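Table Setting and Clearing, Unit 3: Cups, Trays and Small Items
Ivthorpe Adult Learning, Household Skills course
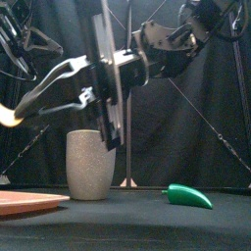
What should go on a tray first?
The heaviest upright item, usually a cup or mug, placed near the middle. Lighter items go in afterward, around it.

Reading for this unit: the section on carrying in your Plirham workbook. Bring the workbook to class on Sunday.

1. Terms used in this unit

Upright item: anything that has to stay standing to do its job. Cups, glasses, jars, vases.
Lying item: anything that rests on its side or has no real top or bottom. Most vegetables, spoons, napkins, many toys.
Flat item: trays, plates, mats, boards.
Work area: the part of the table directly in front of you that you can reach without leaning.
Landing spot: the place where an item is going to be put down. Decide on it before you pick the item up.

The practice set on the table has one of each kind: a speckled grey cup (upright), a green toy pepper (lying) and a salmon-pink tray (flat). The tray has a raised rim, so it will stop a small item from sliding off if it is carried level. We use toy food in class so that it can be handled all term.

2. Laying out before you start

Put the tray at the side of the work area, on the side of your weaker hand. Put the items to be loaded in front of you and toward the other side. Leave at least a hand's width between items. If two things touch, the second one tends to move when the first is lifted.

In the practice layout the tray is at the far left and the pepper is to the right of the cup. This is the right-handed arrangement. Left-handed students should reverse it.

A dark tabletop makes pale items easy to find and dark items hard to find. If you have a dark table at home, look it over once more after clearing. Small dark things such as bottle caps and peppercorns get left behind.

3. Cups

Pick up a straight or slightly tapering cup at the middle of the body. Holding it by the rim puts your fingers where someone will drink. Holding it at the base makes it top-heavy, especially a tall one.

Lift straight up, move across, set straight down. Do not slide a cup over the rim of a tray. The base catches and the cup tips toward you.

A speckled finish hides crumbs and dried drops. Check speckled cups by touch as well as by eye, running a clean finger around the inside of the rim before the cup goes back on the shelf.

4. Peppers and other lying items

A pepper on its side will roll, but usually only a short way, as the shape is uneven. Set it down with the stem pointing along the tray's long side and let go slowly. With real peppers, do not lift by the stem. It can snap.

Round items (tomatoes, oranges, onions) should go into a corner of the tray or into a bowl. Do not put them against a cup. A rolling onion can push over an empty cup.

5. Loading order

Cups and other upright items, middle of the tray.
Bowls and heavier lying items, close to the cups.
Light lying items, toward the corners.
Napkins last, tucked under something.

To unload, work in the opposite order. Take the light items off from the corners first, and keep one hand on the tray until the last cup is off.

6. Carrying

Both hands, thumbs on top of the rim, elbows in. Look at where you are walking and glance at the tray when you stop. A full tray for this course should weigh no more than 3 pounds. Make two trips if needed.

Students often ask about stacking cups to save room. For this unit, do not stack. Stacking is covered in Unit 4 with the Zultetti shelf exercise.

7. Practice

Do the following at home before the next class. It takes roughly 50 minutes in all.

a) Lay out one cup, one vegetable and one tray. Load and unload ten times, using the order in section 5.
b) Repeat with the layout reversed.
c) Add a bowl and a napkin. Write down where each one went and whether anything shifted when you lifted the tray.
d) Carry the loaded tray to another room and back. Note anything that moved.

Use an empty cup for a) to c). For d), fill it one-third with cold water.

Write your notes on page 164 of the workbook. If you run out of space, use the blank pages at the back and mark them with the unit number.

Next unit: stacking, nesting and shelf order. Bring two cups of the same size and one that is larger.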